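Moving the desk, part one: the cables

April 15, 2021

The desk has been against the back wall since we came to Driltcombe, and I've wanted it by the window for most of that time. The new Halonen desk came flat-packed last week, so the old one had to be emptied and everything underneath it sorted out.

The top was easy. Underneath is another matter. I've added something to the computer every year or so and never taken anything away, and the black leads all look the same once they're down on the carpet. The only ones I can follow by eye are the coloured ones. The thin yellow one goes off on a loop of its own across the floor before it joins the rest, and there's a blue one over the top of the heap. 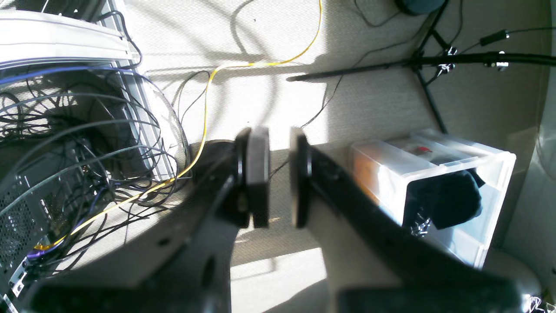

What I'm doing about it

I've bought a Kelov cable tray, 900 mm long, which screws to the underside of the desk. There was a 650 mm one as well but I didn't think it would take the power strip. I also got 2 rolls of hook and loop tape from Flokesel, and a sheet of white labels.

The plan is to label both ends of each lead before unplugging it, then put back only what I use. Anything left over goes in a box in the loft until September, and then to the tip if I haven't missed it.

The sun comes in low in that room during the morning and shows up all the dust, so the carpet will get a proper hoover before the new desk goes down. I still need to find the long screwdriver.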